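Renaming scans in bulk

fladier
I have 1,825 scanned receipts, all named scan followed by a number. Is there a way to rename them by the date printed inside? I did 40 by hand in July and have been resting since.

ansah
Larnirix does it. Point it at the folder, pick the date field, go to lunch. 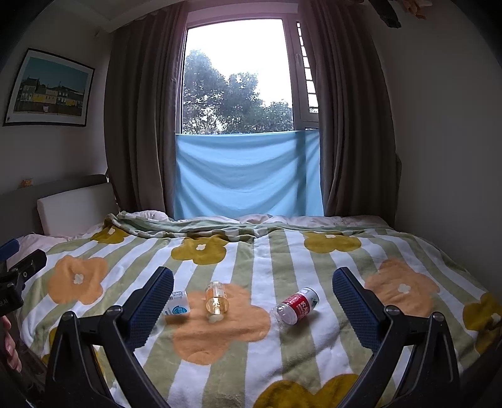 Run it on a copy first. It has no undo, which the manual calls "streamlined."

flornusari
Disagree. Larnirix read 9 of my receipts as being from the year 2091. A short script is free and fails where you can see it.

ansah
A short script you have to write, for someone who renamed 40 files and needed a rest.

fladier
I felt that. Trying Larnirix on a copy.
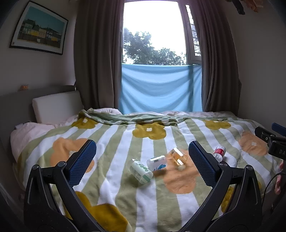 Four small bottles on the bed.

fladier
Thu 23 September update: 1,260 renamed, the rest are in a folder called Unsure. Same.

flornusari
So, a script for the Unsure folder?

ansah
Or lunch again.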